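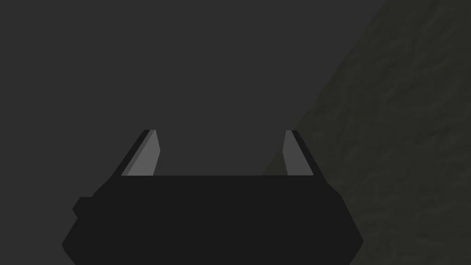 Ticket 2407 – Shared calendar shows wrong day for all-day events

Status: Solved, waiting for confirmation
Product: Navau Calendar, desktop and web
Opened by: Wivberg office
Priority: Normal

Problem as reported

All-day events that we create in the desktop program appear one day too early in the web calendar. An event on Monday is shown on Sunday. Events with a start time, for example a meeting at 9:30, are correct in both places. It concerns only the calendar with the name "Wivberg shared". My private calendar has no such error.

We use this calendar for deliveries and for the days when the office is closed, so the mistake is not small for us. Last week a driver came to a locked door.

What I tried before I wrote to you

1. I signed out and signed in again, on both computers. No change.
2. I deleted the browser cache and tried a second browser. The event is still one day early.
3. I made a new all-day event in the web calendar. It is correct on the web, but in the desktop program it now covers two days. I find this strange, but maybe it helps you.
4. I checked the clock of the computer. The time and the time zone are right.

Reply from support

Thank you for the clear steps. Please open Settings, then Calendars, then "Wivberg shared", and tell us what is written under "Calendar time zone". This is a separate setting from the time zone of your account. Please also tell us if the calendar was imported from another program.

Answer from Wivberg office

Under "Calendar time zone" there is only a dash, so I think it is empty. In my private calendar the field has our city in it. And yes, the shared calendar was imported. Before, we had Ciravon Planner, and our colleagues from the Chaimongkol branch made the export file for us. The file had 962 entries and the import showed no warning.

I tried to choose our time zone from the list and pressed Save. The page said "Saved", but when I opened it again the field was empty as before. I did this three times.

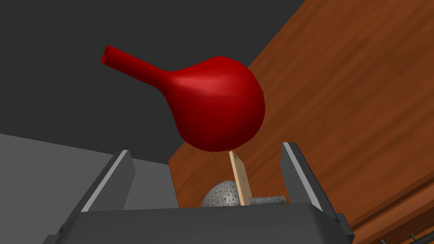

I also asked the Chaimongkol branch if they have the same error. They imported their own calendar with the same method, but they selected the time zone in the import window. Theirs works well. I do not remember that I saw this window, but it is possible that I clicked too quickly.

Reply from support

That explains it. When the zone is left empty at import, the calendar is locked to the value in the file, and in your file this value is blank. The Save button should show an error in such a case, and we have reported this separately. Please do the following:

1. Export "Wivberg shared" from the web calendar, not from the desktop program.
2. Create a new calendar and choose the time zone before you add anything to it.
3. Import the file into the new calendar. Mark the box "Use time zone of this calendar".
4. Wait 30 minutes before you open the desktop program, so that the sync can finish.
5. Share the new calendar with the same people. Keep the old one hidden until you are sure.

Answer from Wivberg office, 19 August 2023

I did all the steps. The import took longer than I expected, and in the beginning the desktop program showed only 40 entries – I waited, and then the others came. All-day events are now on the right day in both places. The event from my test, which covered two days, I deleted by hand and made again.

Two things are still open. The colors of the categories are lost, but we can set them again ourselves. The reminders for repeating events are also missing, and this I would like to have back if there is a way. If not, please write it clearly, then I will enter them before the deliveries in September begin.

Please leave the ticket open until I have your answer about the reminders.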